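5.3 Setting up the table view and loading a folding policy
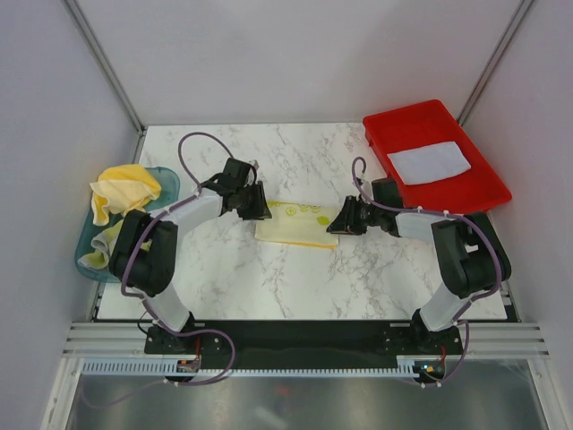 Do this section after both arms have passed the joint check in 5.2. You need the Rerno control software running on the workstation and one stack of cloths to fold. Leave the emergency stop within reach the whole time.

Marking the zones

1. Open the Zones tab and click Grab Still. The software takes one picture from the fixed camera and holds it on screen.

2. Draw a polygon around the inside of the pick bin. Stay inside the rim. If the rim is included, the planner may choose a grasp point on the plastic.

3. Draw a second polygon for the place bin. Bins can sit at any angle, so follow the real corners and don't use the rectangle tool.

4. Draw the fold zone in the open part of the table between the two grippers. Both arms must be able to reach every part of it. Areas only one arm can reach are shaded gray.

5. Click Save Zones. The file is stored with the station, not with your user account.

Note: If a bin is moved, even a little, repeat steps 1 to 5. The software does not track the bins.

Checking cloth detection

6. Lay one cloth flat in the fold zone and click Segment. An outline should appear on the cloth within 2 seconds.

7. Look at the outline along the edges. Prints can split a cloth into several pieces, mostly where a pattern runs up to the hem. If you see more than one outline, raise Merge Distance one step and click Segment again.

8. Fold the cloth once by hand and repeat. The outline should follow the folded shape, including any lower layer that shows past the top one.

Note: Pale cloths on a pale tabletop are the hardest case. Turn off Auto Exposure before you change anything else.

Loading the policy

9. In the Policy tab, choose a checkpoint and click Load. Wait for the status line to read Ready.

10. Set Speed Limit to 9 percent for the first run. Do not go to 100 until the policy has finished a full stack without a stop.

11. Click Dry Run. The arms go through the approach with the grippers open and stay above the table.

CAUTION: Keep hands off the table during a dry run. The arms move at the set speed even though they do not grasp.

12. Watch the cable sleeves at the wrists and elbows. If a loop pulls tight or catches on a bin, press Stop, move the ties, and start again from step 11.

13. Click Run.

If the run stops with "No grasp found", the cloth is probably bunched against the side of the pick bin. Shake it out, put it back, and click Resume. If the message comes back, send the log folder to Babita Pandey at Lalerico support, along with the saved zone file.

Continue with 5.4, Recording corrections.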